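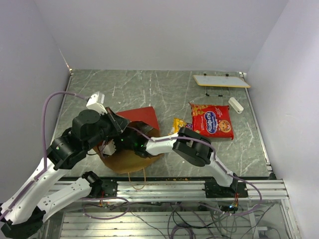 Bring Back the Late Bus

In March the town of Vilgate stopped the late bus to Dindale. The last one now leaves at 17:40, and the people who work in the shops close their doors at six. I am one of these people, so please read my opinion with this in mind.

The town says that the late bus was too empty. In its report I found that 959 tickets were sold on it during the winter. For me this is not a small number. Each ticket is a person who came home to eat with the family.

I moved to this country five years ago and I still do not drive. Many of my neighbors are too old for it, or the car is too expensive for them. We now share a taxi from Wendt Street, and we wait for each other in the rain. It is friendly, but it costs more than a bus ticket - much more.

I do not ask for a bus every hour. One bus at half past six would be enough, also on Sunday if possible. The town found money for new benches at the bus station. I like the benches, but I would like more to have something to wait for when I sit there.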